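I moved the last of the towels over to the shared laundry room on the ground floor at Sotton in May, and I've been doing all my washing there ever since. My own machine, a Muretti, had started leaving gray streaks on the pillowcases. The repair quote was 600, so I let it go.

The routine is simple. I bring two bags down before 7 in the morning, whites in one and everything else in the other. Towels get 30 minutes longer than shirts. I clean the filter before I start, and I feel around the back of the drum for socks before I leave. I've lost four socks this year, all of them black.

I also shut the soap drawer only halfway so it can air out. The Zorovik powder I buy cakes up in a closed drawer. The liquid is easier, but it costs more and I don't like the smell.

The machines stand side by side, with round doors, and the left one's swings out to the right.
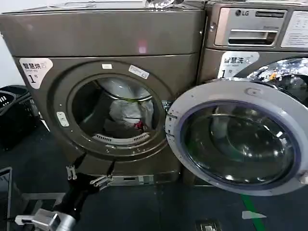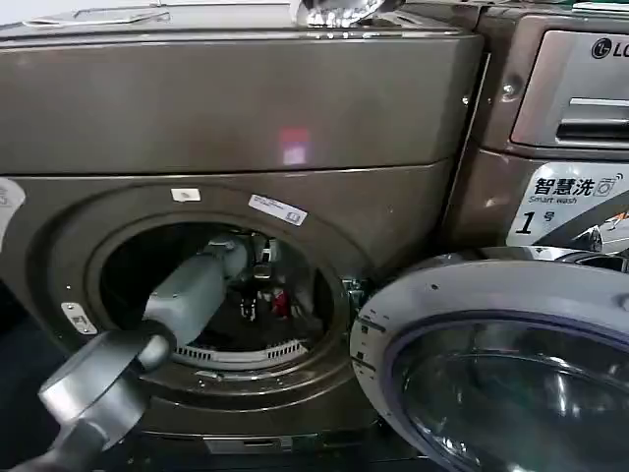
Folding I do upstairs on the bed. Sheets first, while they're still warm, then towels in thirds so they fit the Ivanov shelf in the hall. Next week I need to wash the winter blankets, and those will have to go in one at a time.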